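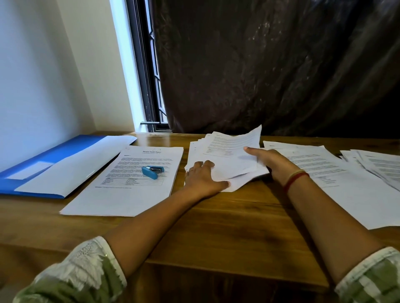

Sewing and Quilting Room, Gredley: progress report to the fund manager

December
By the project lead, Gredley

Search this site... Go

Where we are

The grant was for a shared sewing room with a long-arm quilting machine, a cutting area and a lending store of fabric and patterns. The room is open. The machine works on most days. The lending store is about half of what the application promised, and I have doubts about whether the other half is worth finishing. I will set those out below, as the last report was rather sunnier than it ought to have been.

Sessions run on Thursday from ten until three, with an evening slot from half past six. The evening slot was my predecessor's idea and was meant to bring in people who work. It has brought in a few. Most of the people who come in the evening are the same people who come in the day, and they come back to finish what they started. I don't mind that, but it is a weak sort of evidence for "reaching new audiences", and I would rather not claim it as such.

Quilts made and given

The application said 50 finished quilts by the end of the funding period. We are on course for that number if lap quilts count, and they were always meant to. If you were picturing full bed quilts then we are well short, and will stay short. A bed quilt takes a beginner most of a winter. Whoever wrote the target had either never made one or was a good deal quicker than anyone here.

Finished quilts go to the hospice and to the families' unit. Both say they are pleased to have them. I have asked each of them whether they need more and got polite answers, from which I take it that they have enough for now. I would like your agreement to let makers keep the next batch if they want to. People sew better seams on something they are going to sleep under.

The long-arm machine

The Kollidano arrived in spring, a month after the date on the order. It has been out of use twice. The first time was a timing fault and the supplier sorted it within the week. The second was thread breaking every few inches on anything with a dense batting, and on this we had three different explanations: wrong needle, cheap thread, static from the polyester. We changed the needle and the thread together, so I can't tell you which of them cured it, or whether it is cured. It has behaved since.

Training is the real limit. The induction takes a whole morning and covers loading the frame, tension and basic all-over patterns. After that, people are supposed to be able to book the machine by themselves. In practice they want somebody standing next to them, and I understand why, having watched a top go on crooked. My view is that the plan overrated how soon people would be independent on it, and that next year's budget should pay for supervised hours in place of the second set of rulers.

Fabric store

We took in 1,089 fat quarters from the Sandholm closing-down stock. On paper this was a bargain. A good deal of it is novelty print, with a lot of Christmas in it, and the plain cottons that everyone asks for went in the first few weeks. What remains is tidy, sorted by colour and not much used.

I tested a sample for shrinkage before we let any of it into quilts. The Sandholm solids came through well. Two of the dark reds bled badly and went on bleeding after a third wash, so all the reds have been put aside for bags and bunting. If another bulk lot is offered, I would ask to choose from it or turn it down.

The batting we buy from Ban by the roll. It is dearer than the sort we had before and it does shed less. Whether it is better by as much as the price suggests, I'm not convinced, and I am getting a quote for a smaller roll from elsewhere before we reorder.

Patterns

The lending library of patterns stands at roughly 600, nearly all of them donated. A fair number have pieces missing. We only found out how many when a borrower cut out a jacket and discovered there was no back facing. Checking goes on in between other jobs and will not be done by the end of the period. Loans have been low -- most people look at patterns on their phones -- and I would not ask for money to extend it.

Money

Of the contingency, 2,000 pounds is unspent. The application allowed for rewiring that the landlord has since done at his own cost. I propose to put it towards the supervised hours mentioned above, plus a service visit for the Kollidano. If you need it back, please say so before the spring programme is printed.

The cutting tables came in under budget and are too low. We have put them on blocks. People with bad backs have noticed the difference -- two had stopped coming and are back.

Still to do

Second induction course, dates not fixed. Replacement mats for the rotary cutters, as the present ones are scored through. Quote for the smaller batting roll. A decision from you on the quilts and on the contingency. The user survey is going out again with fewer questions, after a first round in which almost everybody ticked "very satisfied" all the way down and told us nothing we could use.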